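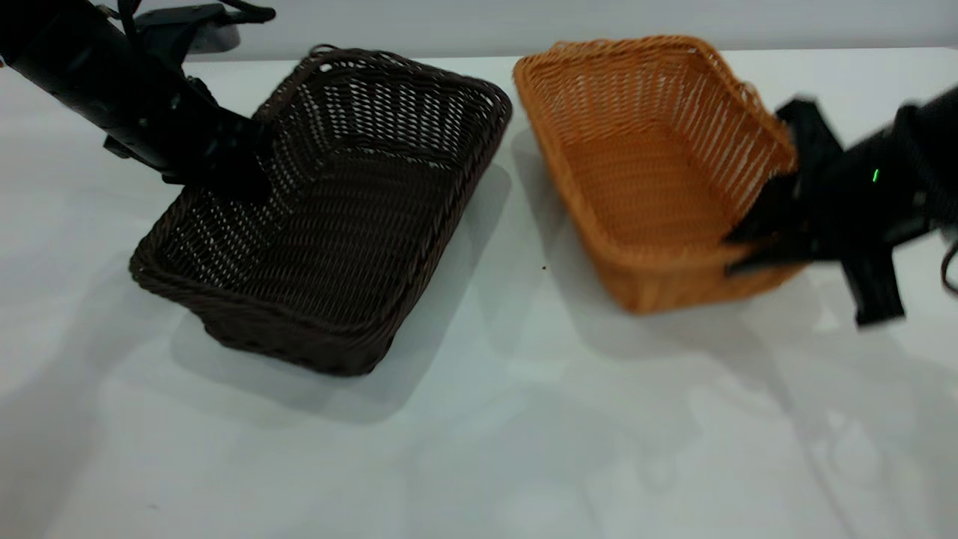 Planurcombe Gift Shop and Stockroom: Safety Walkthrough

Completed by: Laurinda Nogueira
Date: 07/05/2022
Area: sales floor, stockroom, back hall, loading door
Marks used: OK, FIX, WATCH. The old form had a fourth mark, N/A, which had been applied to the entire electrical section. I have retired it.

1. Exits and walkways

1.1 Front door opens fully from inside without a key
OK. Sticks a little at the bottom. A shoulder is a tool everyone has with them.

1.2 Back hall clear, wall to wall
FIX. Two folded easels, a mop bucket, and the spinning card rack that was going to be picked up in October. It has become a sort of coworker. Move all of it to the stockroom or out of the building.

1.3 Exit signs lit
OK at the front. WATCH at the loading door, where the sign flickers when the big lights come on.

1.4 Floor mats flat
FIX. The one by the register has curled at the corner again. Tape has been tried, in four colors. Replace the mat.

2. Fire

2.1 Extinguishers hung, tagged, gauge in the green
OK, both. The one behind the register had a scarf display draped over it. Very tasteful. Scarves have been moved.

2.2 Smoke alarms tested
OK on the sales floor. FIX in the stockroom: chirps, but won't do anything more ambitious. New battery on the list, and if that doesn't cure it, a new alarm.

2.3 Nothing stored within arm's reach of the heater
FIX. Tissue paper. A whole carton, open, with the lid folded back toward the heating element. Moved while I was standing there.

2.4 Candles sold, never burned
OK. Someone has been lighting the cedar one to "test the throw." The wick is black and I have a nose.

3. Electrical

3.1 Panel door clear and labeled
WATCH. Clear, yes. The labels read Lights, Lights, Other Lights, and Pal. I asked three people what Pal is. It's the card terminal, which was named by somebody who no longer works here. Relabel it.

3.2 Extension cords
FIX. One cord is plugged into another cord, which is plugged into a power strip, which runs the Flestov window motor. Take the whole family tree apart and use the wall outlet behind the shelf.

3.3 Vuvent fan, stockroom ceiling
WATCH. Runs, but hums on the high setting. Screws are tight. Leave it on low until it has been looked at by someone with a ladder and a license.

3.4 Kettle
OK. Auto shutoff works. Nobody has descaled it in this century, but that's a matter for your conscience and goes on a different form.

4. Shelving and stock

4.1 Tall units fixed to the wall
OK for the sales floor. FIX for Unit 3 in the stockroom, which is leaning on its neighbor like a guest at the end of a wedding. Unload the top before anyone touches the bracket.

4.2 Heavy goods low, light goods high
FIX. Stoneware is on the top shelf and pillows are on the floor. Swap them. I'd like this done today, and I'd like to not be under it while it happens.

4.3 Cartons closed and no more than chest high
WATCH. Mostly fine. The napkin order (1000 to a case, for reasons known only to whoever placed it) is stacked to my eyebrows.

4.4 Baskets and other woven goods checked for broken ends
OK. Run a palm along the rim and down the sides before anything goes out for sale. Anything that snags a sleeve will snag a customer, who will then tell us about it at length.
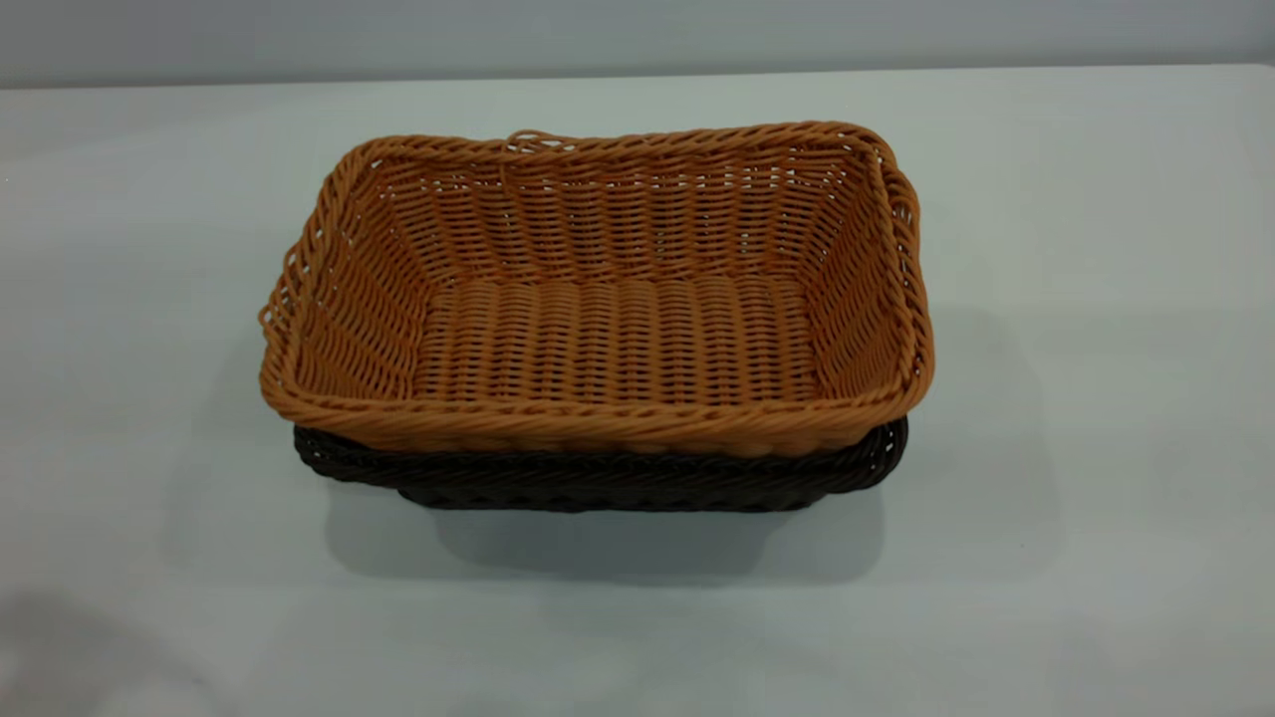 Can different sizes of goods share a shelf if the heavy ones are at the back?
Only on the lower two shelves. Anything above waist height should be light enough to lift down with one hand, wherever on the shelf it sits.

4.5 Step stool
FIX. One rubber foot missing. It has been balanced with a folded price list, spring edition. Tag it out of use and borrow the good one from the office.

5. First aid and people

5.1 Kit stocked
WATCH. Contents on hand: 37 small bandages, no large ones, one pair of scissors, a packet of soy sauce. Order gauze and large bandages. Eat the soy sauce or don't, but take it out of there.

5.2 Emergency numbers posted by the phone
FIX. Posted, and sun-bleached to a pleasant shade of nothing. Print again and hang it out of the window light.

5.3 Door code for the back hall
FIX. The code was 2620 and was written on the wall beside the keypad, in marker, with an arrow. It has been changed. Please memorize the new one. The wall will be painted.

5.4 New staff shown both exits on their first shift
OK. They could all point to both. One pointed to the card rack.

6. Outside

6.1 Loading door light
OK.

6.2 Steps and handrail
WATCH. The rail moves a little at the lower post. It still holds, and I leaned on it with more trust than I felt. Check again on the next walkthrough and fix it sooner if it gets worse.

6.3 Trash and cardboard away from the building
FIX. The cardboard is flat, tied, neat as a pin, and pressed right up against the back wall. Move it to the fenced corner.

Before opening tomorrow: 2.3 stays clear, 3.2, 4.1, 4.2, and the back hall. The rest by the end of the month. Initial each item next to the comment when it's done, in pen.

L. Nogueira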